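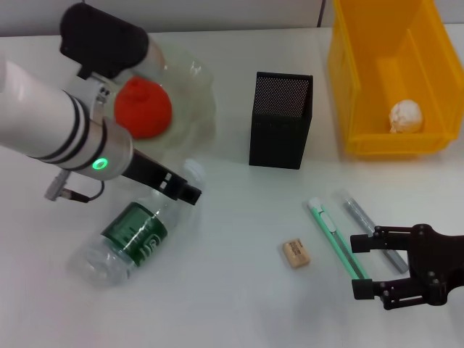 Gripper above a bottle on a white tabletop.

How to Write a Reading Response in Philosophy

Faltley College Learning Centre, Study Guides

Students enrolled in first-year philosophy units at the Demport and Kilulau campuses are required to submit a reading response before each tutorial. The following guide sets out the method recommended by the Learning Centre. It applies to short texts and to single chapters of longer works. Students preparing a full essay should consult the separate guide on essay structure.

Before you begin

Obtain the set reading in the edition listed in your unit outline. Page numbers differ between translations, and markers will check your references against the listed edition. Set aside 60 minutes for the first reading and a further session, preferably on another day, for writing.

Step 1. Read once without taking notes

Read the passage from beginning to end. Do not stop at unfamiliar terms. Place a pencil mark in the margin where you lose the thread and continue. On completing the passage, write one sentence stating what you believe the author wishes the reader to accept.

Step 2. Locate the conclusion

The conclusion of an argument is often not the final sentence. Some authors state it in the opening paragraph and spend the remainder of the chapter defending it. Look for words such as "therefore", "it follows" and "we must grant". Where no such words appear, ask which claim the other claims are intended to support. Compare your answer with the sentence you wrote in Step 1 and revise that sentence if necessary.

Step 3. List the premises

Write out each premise on a separate line, in your own words, and number it. Most set readings for the introductory unit can be set out in seven lines or fewer. If your list runs to 12, you have probably included illustrations or replies to objections. Move these to a second list.

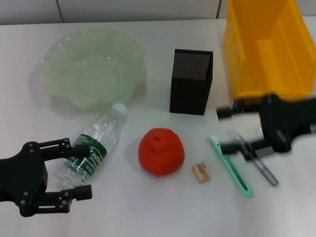
Mark any premise that the author assumes but does not state. An argument that we cannot have knowledge of the external world, for instance, may depend on the unstated claim that knowledge requires certainty. Unstated premises should be placed in square brackets so that the marker can distinguish them from the author's own claims.

Step 4. Test the argument

Consider two questions in order. First, if every premise were true, would the conclusion have to be true? Secondly, is each premise true? Students frequently answer the second question and overlook the first. An objection to a conclusion alone does not count as an objection to the argument; you must identify the premise or the inference that you reject.

Step 5. Write the response

Use one paragraph for the reconstruction and one for your assessment. Discuss a single objection and consider how the author might reply to it. Technical terms should be defined when first used. The first person is acceptable.

Referencing

Cite the page number after each quotation or paraphrase, in round brackets, for example (p. 37). Dictionary definitions of philosophical terms are not accepted as sources. The glossary in the Hong Reader may be used and should be cited in the same manner as any other text.

Submission

Responses are lodged through the unit page before the tutorial commences. Late responses are not marked unless an extension has been granted by the unit office. Students who require the set reading in another format should contact the Learning Centre at either campus.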